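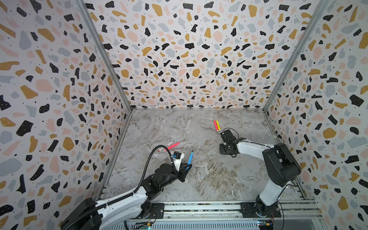 Which way up should markers be stored?

Lying flat is the safe answer for nearly all of them. Double-ended ones really want to be flat, and single-tip water-based ones will cope with standing in a cup if the cap points down. If you can't remember what kind you've got, lay it flat and move on with your day.

urcombe-markers

README and data card, version 2
Last updated 3/28/22

What's in the folder

Hello! I keep a list of every marker in my craft room, with its colour, its cap, its state of health and where it's meant to live when I've finished with it. It started as a note taped inside a drawer and got out of hand (I blame the pinks). I've put it up as a plain CSV because a couple of people in my lettering group wanted to copy the layout for their own shelves, and you're very welcome to do the same.

Files

markers.csv - the list, about 100 rows
surfaces.csv - what each ink did on each surface I tried
notes.txt - my grumbles, in no order whatsoever

Columns in markers.csv

id - my own number, written on masking tape on the barrel
colour - what I'd call it out loud, e.g. pink-red, bright yellow, blue
barrel - colour of the body, which can be quite different from the ink
tip - bullet, chisel, brush or unknown
ink - water, alcohol, chalk or unknown
health - 5 is juicy and 0 goes in the bin
home - tin, roll, drawer or cup

A word about colour

I go by the ink on white paper, under my desk lamp, after it has dried. Caps and ends tell lies. I have a pink and a pink-red that look like twins until you scribble with them, and before I had the barrel column I kept grabbing the wrong one. Anything between pink and red was checked twice. The yellows weren't, sorry, so treat "mustard" and "bright yellow" as fairly firm and everything in between as my mood that afternoon.

A word about surfaces

You'll lose fewer markers on a plain bench than on a busy one. Veined marble patterns are all right for brights, but a tan or grey marker can vanish into them, and a terrazzo print full of pink and mustard chips will happily swallow a stray cap. I lay a sheet of white card down first when I'm sorting. It also catches the dribbles.

surfaces.csv covers glazed tile, white card, a vinyl sheet from Dikico and an offcut of Grultex shelf liner. I wrote on each, left it overnight, then wiped with a damp cloth. The alcohol inks stayed put on the liner and I still haven't shifted them, so please try a corner first!

How I update it

Once in February and then whenever I've had a big tidy. Everything comes out onto the card, gets a scribble, gets a health score and goes back home. Anything under 2 gets a night lying flat with its cap on tight before I give up on it. Dead ones stay in the file with an empty home, so I don't go and buy the same dud again.

Known problems

Some tips are listed as chisel when they're just squashed.
"Teal" and "sea" are the same marker in at least one spot.
Row 7 is a highlighter. I'm fond of it and it's staying.
The cup entries are out of date, I've moved nearly all of those to the roll.

Using it

Copy it, rename the columns, throw out my colour names and use your own. If you spot a mistake, open an issue and quote the id from the row, otherwise I'll be rummaging through the pinks all night.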